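Home | Files | Issues | Wiki | Releases | About

# loroveo-remakes

A little dataset of movies that got made twice. Or three times, in a few stubborn cases. I started it after a long argument with Laurinda Pacheco over whether a remake counts as a remake if the director swears in every interview that it's "a fresh take." She said yes, always. I said it depends. We still haven't settled it, but we do have a spreadsheet!

## What you get

There are 783 rows in the main file, and each row is one pair: an original movie and a later one that borrows its story. If a movie was remade in two other languages, you'll find two rows for it, both pointing back to the same original. I know some people would rather have one row per family (I went back and forth on this for ages), but pairs are so much easier to sort and filter that I stuck with them.

The files:

- `pairs.csv` - the main table
- `people.csv` - directors, leads and writers, linked to the pairs by ID
- `claims.csv` - what the makers said before release about how close the new one would be
- `notes/` - my viewing notes, one text file per pair, wildly uneven in length

## Columns in pairs.csv

- `orig_title`, `new_title` - the title as it was on release, spelled in Latin letters
- `orig_lang`, `new_lang` - main spoken language. Movies with two main languages get both, split by a slash
- `orig_year`, `new_year` - year of first theater release, not festival year
- `rights` - `bought`, `not_bought`, `same_studio` or `unknown`
- `closeness` - my score from 0 to 5, more on that below
- `lead_kept` - `yes` if the same actor plays the lead in both (rare and always fun)
- `songs_kept` - whether any tune carries over, even with new words
- `ending` - `same`, `changed` or `unclear`

A blank cell means I haven't checked yet. It doesn't mean no. Please don't fill blanks with zeros and then write to me about the weird averages.

## How the closeness score works

I watch both movies, original first, usually within the same week. Then I mark off the big story beats in a text file and see which ones come back. A 5 is close to scene for scene. A 3 keeps the setup and the main turn but wanders off for most of the second half. A 1 is when they bought the rights, used the hero's job and the opening fight, and then made a completely different movie. A 0 is for pairs the press kept calling a remake where I can't find any shared story at all - there are more of these than you'd think.

Yaowalak Siriwan scored a chunk of the pairs on her own without looking at my numbers. We mostly landed within a point of each other, and where we didn't, her score is in the notes file next to mine. She is much tougher than I am on changed endings. I'll forgive a lot if the interval scene is good.

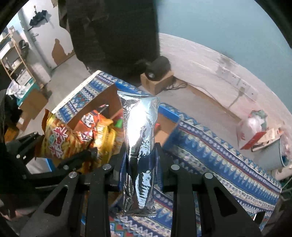
## Where the information came from

Mostly from the movies themselves, plus old magazines, press kits and the credits. The Prellaldale film club let me go through their back issues over a couple of very dusty weekends in April, and that's where most of the `claims.csv` quotes come from. The later ones are from interviews I found online. I typed all of them out by hand, so there will be typos. If a quote reads strangely, tell me the pair ID and I'll go back to my copy.

Rights information is the weakest part. Studios love to announce a deal and then go quiet, and a small line in the end credits may be the only proof that any money changed hands. When I only had a rumor, I put `unknown`. I'd love help here!

## Things to watch out for

The set leans hard toward action and family drama, which says more about my taste than about what gets remade. Horror is thin. Comedy is a bit better, thanks to Laurinda. Silent movies are left out completely, and so are TV versions, web series and anything that went straight to disc.

Titles are a mess. The same title can belong to several unrelated movies, so please join on the ID columns and never on the title. I learned this the hard way when I merged a police story with a wedding comedy and spent an evening wondering why the lead kept changing jobs.

I also haven't tracked box office. People ask for it a lot, and I get it, but the numbers I found disagreed so badly that I wouldn't have trusted any chart made from them.

## Using it

The CSV files are UTF-8 with commas and a header row. Everything opens fine in a normal spreadsheet program. If you'd like a quick look before downloading the lot, try `sample.csv`, which has a handful of pairs from every score.

There's also a small script called `mendes.py` that draws the family tree for any original with more than one remake. It's named after the cafe where I wrote it. It needs Python and nothing else, and it prints plain text, so don't expect anything pretty.

## What's next

I want to get to 1000 pairs, and then I'm going to stop adding and fix the blanks. The next batch is called Treltby in the branches list and is mostly older crime movies. It's half scored, so treat anything in there as a draft.

## License and contact

Use the tables for whatever you like, with a link back. The viewing notes are mine, so please ask before you reprint them. For corrections, open an issue with the pair ID in the title and tell me where you found the right answer - a credit line or a magazine page is perfect.

Last updated 16th June.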